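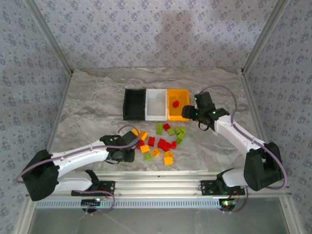

Projet de semestre, atelier Hurard. Rapport remis le 23 octobre 2026 par le groupe Gwynne

Tri des briques par couleur : trois bacs, un tas

Sujet : ranger un tas de petites briques dans trois bacs ouverts, noir, blanc, orange. Partie du projet Ustodeck sur le rangement des petites pièces. Pas eu le temps de tout rédiger, on va au plus court.

Matériel. Briques rouges, vert clair, jaunes et orange. Plateau gris à motif marbré, bacs côte à côte vers le fond. Plan de travail repris du groupe précédent, rien modifié sauf la position des bacs.

Règle retenue : vert dans le noir, jaune et orange ensemble dans le blanc, rouge dans l'orange. Le jaune et l'orange, longue discussion. Quatre couleurs, trois bacs, il fallait bien en regrouper deux. Et sous l'éclairage du local les deux se confondent vite, surtout quand une brique est couchée sur le coté.

Déroulement. Briques versées en vrac devant les bacs, pas alignées, pas étalées. Ensuite tri pièce par pièce. 14 essais prévus, 2 annulés (tas versé trop près du bord). Durée d'un essai : environ 6 minutes, pause non comprise.
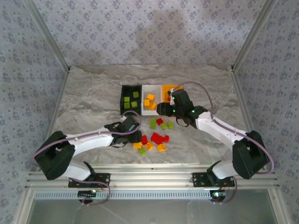

Le plus pénible c'est les rouges serrées. Quand elles se touchent ou se chevauchent, on ne sait plus laquelle prendre et en tirer une décale les voisines. Les vertes isolées partent sans problème. Ordre testé : d'abord les pièces dégagées, ensuite le paquet. Mieux que de commencer par le milieu, à notre avis, mais pas assez d'essais pour le prouver.

Autre point, les bacs. Aucun compartiment dedans donc les briques se posent comme elles veulent. Pas gênant pour le tri, génant si on doit vérifier le contenu après. Une grille Flornlow au fond serait à essayer.

Reste à faire pour novembre :
- refaire les essais annulés
- tester un quatrième bac pour séparer jaune et orange
- tableau des temps, au propre
- relire la partie éclairage, écrite trop vite

Annexe : feuille de relevés, à demander au groupe.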